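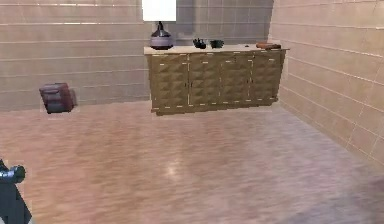

Orestis Sfakianakis wrote in to say that his Jivari Air miles vanished from a two-leg booking, and that only the Turbridge leg ever posted.

To claim a missing leg:
Find the ticket number on your receipt. The booking code will not work.
Log in and open Missing Miles.
Enter one leg per form – never both.
Attach the boarding pass.
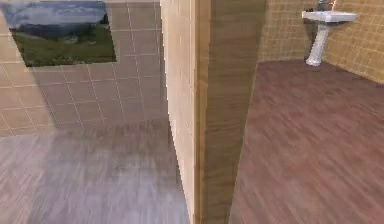

How long should you wait before filing? File 10 days after the flight, once the automatic posting run has finished.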